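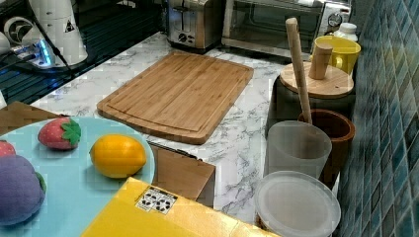 Counter before the session, plate with the toy food at the front left

Reset rules for kitchen teleoperation – how strict should they be?

Posted by Heriberto Cusi in Manipulation and Home Robots

Hello all. I am responsible for the written procedure at a small site where operators teach a robot arm to do kitchen tasks by remote control. The task of this month is simple to say: take the toy fruit and vegetables from the plate and place them on the cutting board. The counter is a normal kitchen counter with a toaster, a toaster oven, a canister, cups and so on, and we want to keep it like that, because the customer asked for a lived-in kitchen.

My problem is the reset between episodes. Our procedure is two pages and it says "return the objects to the starting position." Every operator understands this sentence in a different way. One of them puts the strawberry and the lemon back always in the same place, almost to the millimeter. Another one throws everything on the plate and starts. A third moves also the cutting board, the mug and the cups, because he was told in his previous job that variety is good.

In the last batch we recorded 156 episodes and our reviewer rejected nearly 132 of them for the reason "reset not according to procedure." I think this is too many, and I think the fault is in my procedure and not in the operators. But I don't know how to write it better.

I have three points where I would like advice.

First, the background items. Should the rule say that nothing moves except the toy food, or should it say that something must move? The pestle on the wooden lid, for example, gets moved by people when they clean, and then it is in another place the next day. Is this a violation or is it welcome?

Second, the packaging. We often have cardboard boxes on or near the counter. At present the procedure does not mention them at all. One operator removes them and the other says they are part of a real home.

Third, safety. We have a stovetop next to the work surface, and cables. I have written "keep cables away from the arm" but I feel this is too weak. What do you write in yours?

I have looked for a public standard for this and found only documents about industrial cells with fences, which do not help very much with a plate of toys. If somebody has a good text which I can adapt, I would be thankful. We use the Stumance task sheets as the template, if this is important.

Gareth Marsden

Hello Heriberto. I wrote the procedure for our Firkby kitchens and later for Hartley, and we had the same discussion, so I give you what we ended with. It is not perfect. English is not my first language in writing, so ask if something is unclear.

The main change was that we stopped using the word "reset" alone. We divided everything on the counter into groups, and each group has its own rule. The operator has a card with the groups on it, taped at eye level.

Task objects. These are the things the arm is supposed to touch. In your case the toy food. They must change place and orientation in every episode, but they must stay on the plate. We write "turn each object and exchange at least two of them." This is a sentence that a reviewer can check. "Randomize" is not such a sentence. People believe they randomize and then you look at the videos and the lemon is always on the same side.

Task surfaces. The plate and the cutting board. They are moved once per block and stay still during the block. We allow the board to be at an angle, and we prefer it, because if it is always parallel to the counter edge the policy will learn this. After each block the operator writes the new position in the log with simple words, such as "board turned to the left, closer to the toaster." It does not need coordinates.

Background. Everything else that belongs in the kitchen: appliances, mug, cups, canister, pestle. The rule is that it is free between sessions and frozen during a session. So if the cleaner moves your pestle in the evening, this is welcome. If the operator moves it in the middle of a session, he must close the session and open a new one. This gave us the variety that the customer wanted and the reviewers had nothing to argue about.

Foreign items. Phones, keys, drinks, tools, paper. They are removed before the first episode. If one is discovered later, the session continues, but it is noted. We do not throw away good episodes for a coffee cup.

For your cardboard boxes I would make a decision and write it down. We put them in the background group, with two conditions: the box may not stand inside the path between plate and board, and it may not be able to fall on the task objects if the arm touches it. Boxes are light and they slide. An operator who is looking at a wrist camera does not notice that a box has come closer until it is under the gripper. So in the procedure it says "boxes must stand against something or be taken away." Also be careful with printed labels. Recycling symbols are no problem, but a shipping label with a name and an address must be covered or turned before recording. This should be its own line, and it should be near the top.

About the safety. "Keep cables away from the arm" is weak because there is no moment when it has to be done. We write checks as actions with a time. Before power-on:

Stove off at the control and locked if the model permits it. No person cooks in the kitchen on a recording day, also not at lunch.

Toaster and toaster oven unplugged. The plug must be visible to the operator.

Every cable that hangs or crosses the counter is fixed with tape or a clip, and the operator moves the arm slowly through the complete working area one time to see that nothing catches.

Glass and ceramic at the back or the side, never between the base of the arm and the task.

Emergency stop pressed and released, every morning and after every change of operator.

If an appliance has a warning triangle on it, read what the manual says about it before it becomes a background item. Anything with a blade we do not leave where the arm can reach. Put it in the cupboard, there are enough other things to look at in a kitchen.

One more thing about your rejections. You should separate "procedure not followed" from "episode not usable." They were one field in our form and it was a big mistake. When we separated them, most of the episodes that had been rejected could be kept. I would ask your reviewer to go through the old batch again with two fields before you record anything new. Maybe you have lost less than you think.

M. at Stamlow

Just freeze everything and put tape marks. We did 2,990 episodes that way with no complaints. Too many rules and the operators stop reading.

Gareth Marsden

I agree with the last sentence, but not with the tape. Tape marks are good for a benchmark, when you want to compare two policies on the same starting positions. For training data they are a risk – the marks can be visible in the camera, and all the starting positions are the same. If you need both, make separate sessions and give them different names in the log.

Heriberto Cusi

Thank you both. Gareth, the groups are exactly what I was missing. I have made a first version of the card yesterday evening and it fits on one side of the paper.

I have still one doubt. Where would you put the small white bottle that stands in front of the toaster oven? It is not a task object and no person uses it during the recording, but it is light and the arm could push it over. For the moment I wrote it under background with the same condition as the boxes.

The reviewer has agreed to look again at the rejected episodes with the two fields. I will write here how many come back.

Gareth Marsden

Background is right for the bottle. Check that the cap is closed, and if there is a liquid or medicine in it, take it out of the kitchen completely. If the arm does push it over in an episode, the operator should finish the episode, mark "contact with background," and put the bottle back before the next one. That is the only exception we have to the frozen rule, so write it on the card too, otherwise they will open a new session each time and your log will be very long.

Last edited Thu 6 August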